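Nestlow Community Kitchen
Cold Storage and Prep Walk-Through, November
Inspected by: Ermelinda Vieira
Copy to: Rekha Katiyar, menu and ordering

Marks: OK, FIX, or SEE NOTE. Items marked FIX get looked at again on the next round.

WALK-IN COOLER

Thermometer present and readable: OK
Both of them, and for once they agree.

Temperature at or below 40 F: OK
38 at the back shelf, 39 by the door.

Raw poultry on lowest shelf: FIX
The thawing turkeys were on the bottom, as they should be. The chicken thighs were one shelf up, directly over a tray of cut melon. I moved the melon first and my opinions second.

Thawing birds in pans with sides: OK
Deep pans, no drips. A cookie sheet is not a pan with sides, and I was glad not to have to say so again.

Date labels on everything: SEE NOTE
One tub reads "Soup, new." New as of when? Tossed.

Door gasket clean and sealing: FIX
Seals fine. Clean is another matter. The bottom corner has been collecting parsley.

PREP AREA

Separate boards for raw meat and produce: OK
Red and green, hanging on their own hooks. The white board belongs to neither party and has been taken away.

Hand sink clear and stocked: FIX
Soap yes, towels yes, colander of potatoes also yes. Potatoes go in the prep sink.

Sanitizer bucket mixed and tested: OK
Strip matched the chart. Please close the strip bottle, they go bad in damp air.

Probe thermometer checked in ice water: FIX
It read 36. It should read 32. Anyone who cooked poultry by it lately was closer to the edge than they thought. Recalibrated on the spot and checked again, 32.

Knives stored in rack: SEE NOTE
All but the boning knife, found in the drawer with the measuring spoons, point toward the customer.

OVENS AND HOT HOLDING

Poultry cooked to 165 F, thickest part: OK
Log filled in for every bird. One entry says "done." I know whose handwriting that is, and so does Rekha.

Stuffing cooked separately: OK

Hot holding at 135 F or above: FIX
Gravy well was at 128. The dial had been turned down "so it wouldn't get a skin." Put a lid on it and turn it back up. The gravy was reheated to 165 before it went back out.

Oven mitts dry and without holes: FIX
Three pairs, two thumbs missing. New ones are on the order sheet.

BREAK CORNER

No food prep in this area: OK

Personal items kept off prep tables: OK

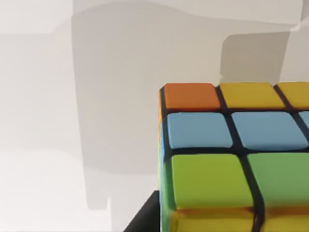 Cube, close up. Orange and yellow stickers on a black body.

Drinks lidded: SEE NOTE
Lidded, but one mug had a saucer for a lid. Creative. Use the cups with tops.

DRY STORE

Goods six inches off the floor: FIX
The rice has slid down again. It weighs more than the shelf was hoping for.

Spices closed and labeled: SEE NOTE
Two jars marked "paprika." One is cayenne. This explains the October turkey rub and the quiet that followed it.

No signs of pests: OK

FOLLOW-UP

Rekha to order mitts and a second probe thermometer. Evening crew to scrub the gasket, all four sides. Cayenne relabeled by me, in large letters.

Next round starts at 3 p.m., before the ovens go on.
E. Vieira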